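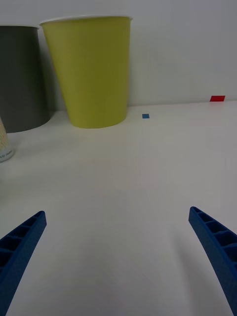

Hard water and the drip-through humidifier pad
Forum index > Heating and Air > Humidifiers

plarach_dave
Replacing the pad on a Gincombe bypass unit every September. Supply is well water, hardness 11 grains. By the end of the season the lower third of the pad is solid scale and the drain line runs slow. Would feeding it from the softened side help, or does that just trade calcium for sodium?

mpowell
It trades one for the other. Total dissolved solids stay nearly the same after softening. The difference is that sodium salts stay soluble and most of them go out the drain. Calcium carbonate sticks. I feed mine soft and get two seasons from a pad.
Myfanwy Powell

ductwork_11
Disagree. Soft water left a white crust on my pad that was just as thick. It rinsed off easier, I'll give you that. Check the manual too, Craddock says cold unsoftened only for theirs.

mpowell
Which orifice do you have? If the flow is throttled down to save water, there isn't enough going past to carry the salts away and you get crust with any supply.

ductwork_11
Whatever it shipped with. Saddle valve is maybe half open.

mpowell
Then the valve is your restriction. Open it fully and let the orifice set the flow.

plarach_dave
Mine is on a saddle valve as well. Pulled the orifice tonight and it was partly blocked. Soaked it in vinegar for 40 minutes and it's clear. Drain is running at a normal rate again.

tb_basement
Get rid of the saddle valve while you're in there. Quarter-turn stop on a proper tee. They seize, and then they weep at the stem.

ductwork_11
Mine has been in 2 decades with no leak.

tb_basement
Close it and open it again, then report back.

plarach_dave
Ordering a tee. Leaving it on hard water for now with the orifice clean, will compare the pad in spring. Is the Tutenico aftermarket pad any good?

mpowell
Same dimensions, coarser mesh. Fits fine. Put the painted edge up.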